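Keeping the Cellars Cold: An Interview With the Site Engineer of the Kanham Cider Fair

October 2019

The cider fair at Kanham draws visitors to a row of hillside cellars that were cut for storage and had no provision for crowds. Nassoro Biwott has been site engineer for the fair for six seasons. His office is a former weighing room at the foot of the cellar lane, and most of his work is finished before the first visitor buys a token.

Biwott trained in refrigeration and spent his early career on cold stores for fruit exporters. He describes the fair as a temperature problem with music attached.

"The cellars sit at eleven degrees Celsius when they are empty," he says. "A person standing still gives off heat at the rate of an old light bulb. Put a full party in a closed tunnel for an hour and the air warms. The rock warms more slowly, but it also takes longer to give the heat back. If you let it climb on the opening night, you are still paying for it on the last one."

Admission to the cellars is therefore by timed entry. The lane holds 248 casks during the fair, spread across the tunnels in a pattern that Biwott revises each year after reading the temperature logs. The deepest tunnel, known locally as Bainbridge after the family that dug it, takes the still ciders. Visitors enter it in small parties and are asked to leave by the far door.

"People think the one-way system is there for safety, and it does help with that," he says. "The main purpose is airflow. With both doors in use you get a draft in one direction, then the other, and the sensors near the entrance become useless. With one direction I know what the air is doing."

The sensors record every ten minutes and are read from the office. Biwott does not use an automatic alarm. He found that alarms were set too low by cautious people and then ignored by tired ones. He checks the readings on the hour and writes them on a paper sheet, which he keeps.

Asked what visitors notice least, he names the water supply. The fair pours in glass only, and each glass carries a deposit. Used glasses go back through two washing stations, one at each end of the lane. At the busiest point last season the lower station washed 3066 glasses in a single evening.

"The limit is rinse water," he says. "The machines can run faster than the main can feed them. The pressure at the top of the lane is poor, so we fill a holding tank overnight and draw from that. When the tank is down to a third, the upper station stops and everything goes downhill in crates. That costs us labor, but the glasses stay clean. Any trace of detergent will kill the bubble in a sparkling cider, and the maker gets the blame." 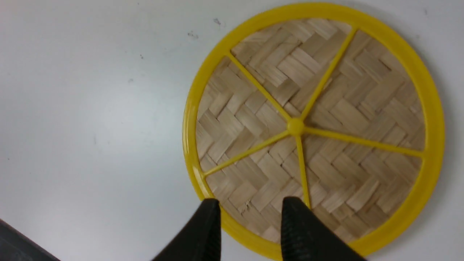 The makers themselves are selected in spring. The fair accepts only cider pressed from fruit grown in the valley, and applicants submit an orchard map along with a sample. Biwott has no vote in the selection, but he does read the delivery forms, which state cask size, serving pressure and preferred temperature. He says the last of these is often wrong.

"A maker writes down the temperature at which he likes to drink it at home, out of a refrigerator," he says. "Then he tastes it from the cask at eleven degrees and asks what we have done to it. We have done nothing. It is the same cider with more of its smell. I now send a note asking them to taste it at cellar temperature before they fill in the form. Half of them change the number."

The best-known drink at the fair is Trestero, a dry cider named for a small bitter apple that ripens late. It is served without carbonation from the cask. Visitors who expect something sweet tend to return the glass half full, and the stewards have learned to offer a small measure first. Biwott recommends it with hard cheese and advises against drinking it early in the visit, on the grounds that the sweeter ciders taste flat afterward.

Food is sold in the lower yard and may not be carried into the cellars. The rule was introduced after frying smells reached the tunnels and stayed there for several days. Stalls with fryers are now placed at the downwind end of the yard, and their positions are fixed on a plan that goes out with the contracts.

Getting to the fair is the part that visitors complain about. There is no parking in the lane. A shuttle runs from the rail station at Zirnley, which lies on the valley line, and the last departure leaves forty minutes after the cellars close. The field beside the old press house has space for 518 cars and usually fills by early afternoon. Biwott advises taking the train.

"The walk up from Zirnley is also possible," he says. "It takes an hour and it is steep at the end. I would do it in daylight. Wear a sweater in any case. People arrive warm from the climb, stand in a tunnel for an hour and then write to us that the cellars are cold."

After closing, the casks are removed over three days and the doors at both ends are left open at night until the rock is back to its resting temperature. The recovery took nine nights last season, two fewer than the season before. Biwott credits smaller entry parties and a change in the lighting.

For next year he has asked for a second holding tank at the top of the lane. The request includes a drawing, a price and a copy of the hourly sheets. He expects an answer in the winter, when the pipe trench would have to be dug by hand because the lane is too narrow for a digger.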